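Ciris bench cell: kit page and how I look after it

Last updated 2026-01-14

I get asked for this page often enough that I've finally typed it up. It covers the arm cell I run at Cindcombe for handling trials, mostly kitchen jobs with boards and knives, and what I do to keep it behaving. If you've bought one of the Ciris bench kits (or you're weighing one up), most of this should carry straight over. If you've got a different arm, the bits on cables and fingers still apply, I promise!

What's in the kit

You get the arm on its base, the slatted aluminium table, a set of extrusion poles for hanging sensors off, the black gripper, the adapter piece that goes between gripper and arm, and the teach pendant. The wrist camera is extra, and so are the mounting brackets for the fixed ones. I'd budget for both. The Dindon bracket set fits the slots well and comes with 50 slot nuts, which sounds daft until you've dropped a handful down the back of the table.

The wooden top is my own addition. A bare slatted table is lovely for bolting things down and hopeless for anything a person would do in a kitchen, so I lay a big varnished sheet over the slats and work on that. It's heavy enough to stay put for light work, but for anything that pushes sideways I clamp it.
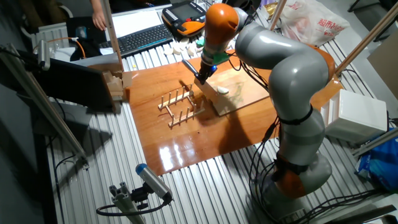

The arm over the wooden top, with the dish rack to the left of the board.

Setting it up from cold

Base bolts first, always. I go round them in a cross pattern, then round again, before any cable gets plugged in. After that comes the adapter. Check the mating faces are clean, because a crumb in there will tilt the whole gripper and you'll spend an afternoon blaming the calibration (ask me how I know).

Then cables. Leave enough slack along the arm for the wrist to turn fully both ways, and jog it slowly through its whole range from the pendant while you watch the loops. Mine always end up in a heap by the base however tidy I start. I can live with that so long as nothing crosses the path of the elbow.

Last job is the light at the gripper. Mine shows blue near the base when it's got power. No light means I reseat the connector at the wrist end before I touch anything else, and that's cured it nearly every time.

Sensors and glare

The varnish is gorgeous and a right pain. Overhead lights bounce straight off it, and a patch of glare in the wrong spot can swallow the edge of whatever you're trying to find. I've moved my fixed camera along its bracket more times than I care to remember. Things that helped: dropping the exposure, turning off the light directly over the table, and giving the top a proper wipe so there are fewer smears to catch the shine. A matt sheet would sort it completely and I keep meaning to order one from Garcia, who cut the last one for me.

Whenever a camera or bracket has been moved, even a nudge, I redo the hand-eye routine. It takes 11 poses on my setup. Boring, but much quicker than chasing a drift you've caused yourself.

Fingers and blades

I use the small black fingers for knives. They pinch the blade side on, handle up, and the wrist camera looks straight along at it, so you can judge how upright it is over the board. Go slowly here! Power off before you reach in, cut-resistant gloves on, and never take a blade out of the fingers while the arm is live.

The finger screws are tiny and they do work loose. I check them every 5 sessions with the small driver, just nipped up and no more, as the threads are soft. While you're in there, wipe the finger faces. Anything greasy on them and the blade will swing round in the grip.

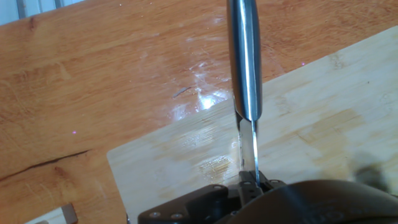 Cleaning down

Wipe the cutting board, dry it, and stand it up somewhere airy. Bamboo marks easily and mine is well past looking smart. The top gets a damp cloth and then a dry one, working away from any cracks or seams in the wood so you don't push water into them. Pick up splinters and bits by hand, as a brush just flicks them through the slats.

Don't spray anything near the gripper housing. Put the cleaner on the cloth.

Spares and ordering

Finger set, pair: part 1028. Worth keeping one in the drawer. The adapter piece and wrist cable are ordered separately, and the cable is the one I'd get first. The next batch of brackets is due in February, so if you're after a set for a second camera, drop me a line through the Ciris page and I'll put your name down.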